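Success rates hide the step that matters

A paper that reports "86 percent" on household manipulation tells me very little until I know where the clock stopped. Most groups training policies from head-camera video of people doing chores score an episode by its final state. The object is in the container, or it isn't. I think this is the wrong unit, and a small result from the Stiltness group at Brikenberg gives a good reason to drop it.

The group, led by Orathai Bunnag, took 500 episodes of tidying and emptying tasks recorded in ordinary homes. They trained 2 versions of the same policy. The first saw each episode whole. The second saw the same episodes with one added label: the moment at which the hands are committed, meaning that the object is over its target and the next motion will be hard to reverse. Nothing else changed. Annotation took 30 seconds per episode, which is cheap next to the cost of recording.

On final state, the two policies scored nearly the same. A reviewer working from the headline table would have called the label useless. The difference showed up when the testers moved the target late in the reach. The unlabeled policy tended to finish the motion it had started. The labeled one slowed down before the point of commitment and corrected its position. Glass objects were the clearest case, as a drop from the wrong height counts as a success in the final-state score whether or not the object survives. 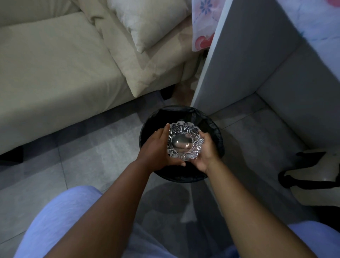
Both hands on a cut-glass ashtray held over a lined trash bin, in the gap between sofa and cabinet.

A single image like this one does not settle the intent. The ashtray is empty, and the same pose is compatible with having tipped something out, with checking the glass, or with throwing the whole thing away. A final-state label resolves the question only after the fact, and a policy has to act before then. The bimanual grip is also informative – one hand takes the side and rim while the other supports from below – and a score taken at the end discards it.

There are fair objections. Commitment is a judgment, and two annotators will place it differently. Bunnag's team reports a typical disagreement of 4 video frames, small for slow tasks and probably too large for fast ones. The Melis benchmark has no field for such a label, so comparison with older work is awkward. The Starkham replication used a different gripper and found a weaker effect.

None of this argues for keeping the current practice. I would ask authors to publish results at two points, commitment and final state, and to include late target shifts in the test protocol. If the numbers agree, the extra column costs one line in a table. If they disagree, readers should see by how much.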